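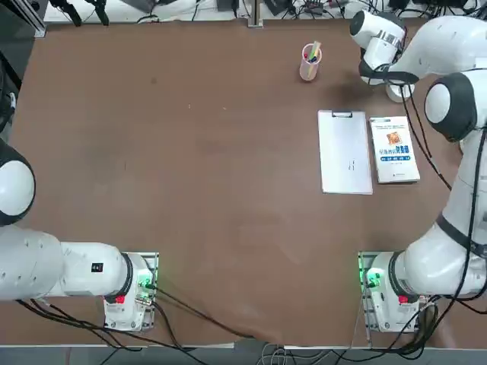

Drolville Household Noise Diary

Contents of this release

The Drolville Household Noise Diary is a set of written entries about sound heard inside homes. People taking part noted what they heard, when it started, how long it lasted and how much it bothered them. The release holds diary text and a small table of facts about each home. It holds no audio.

Entries were collected by post and through a web form. The paper forms were typed up by Ekow Gbeho and checked against the originals by Lorna Lumanlan. Questions about the coding should go to Lorna, and questions about the files to Ekow.

Size

The release covers 210 households. Each household kept the diary for 30 days, starting in May. Households that stopped early are kept in the set and marked "short" in the status column.

Files

entries.csv: one row per diary entry
homes.csv: one row per household
codes.csv: the list of noise codes and their meanings
changes.txt: corrections made after first release

All files are UTF-8 with commas as separators. Text fields are in double quotes. Line breaks inside an entry have been replaced with a single space.

Fields in entries.csv

home_id: matches the same field in homes.csv
day: day of the diary, counted from 1
start: time of day on the 24-hour clock, as given
minutes: length in minutes; blank if not given
code: one of 11 noise codes
bother: 0 (not at all) to 4 (very much)
text: what the person wrote

Start times have not been rounded. Many people wrote times on the hour or half hour, and the data will show peaks there. An entry such as "all night" has a blank start and a blank length, with the wording kept in the text field.

Noise codes

Codes describe the source as the writer understood it. A hum put down to a neighbour's freezer is coded as a neighbour's appliance even where a later entry names a different source. Both entries stand. Where a writer gave no source, the code is UNK.

Steady sounds and short sounds from the same object carry the same code, and the difference has to be found in the text field. Coders were given a short guide with the usual difficult cases: boilers, lifts, extractor fans, water pipes, and anything with a motor that is left switched on. A green light at the foot of a machine, like the one at the base of each white arm on the brown table, was not to be taken as a sign of noise, and neither was a standby lamp on a television or charger. The writer had to mention a sound. Entries that mention only a light were dropped before release and are listed by home_id in changes.txt.

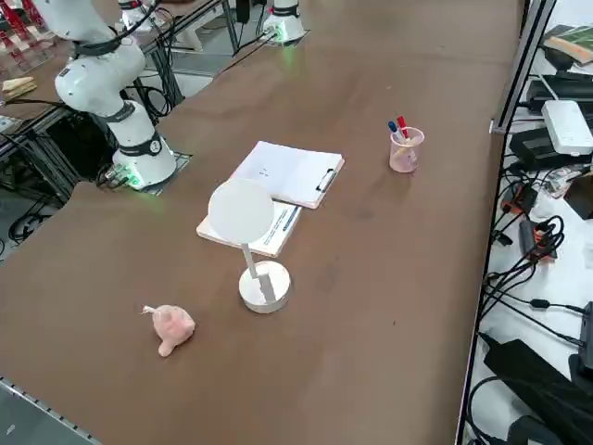

Coding was done by 2 people working apart. Where they disagreed, the entry was read again by both and a single code agreed. The first codes are not included in the release. Disagreement was most common for sounds carried through a floor or a shared wall, where the writer often named a room and no object. Words for the part of a machine also caused trouble: one writer's "arm" was a washing machine's drain hose, and another's was the jointed sort, built from rounded white segments with dark grey rings between them. The text field keeps the writer's own word in all such cases.

Known limits

Households chose to take part, and people already troubled by noise are likely to be over-represented. Flats outnumber houses. The bother score was given by one adult per home and should not be read as the view of the whole household.

Names, street names and door numbers have been replaced with square brackets. Two place names, Soriano and Baltix, remain in the text field as the names of housing blocks, with the consent of the residents.

Loading

The files open in any spreadsheet program. Set home_id to text on import, or leading zeros will be lost. Older exports made with Fima used a semicolon as separator and should be replaced with the current files.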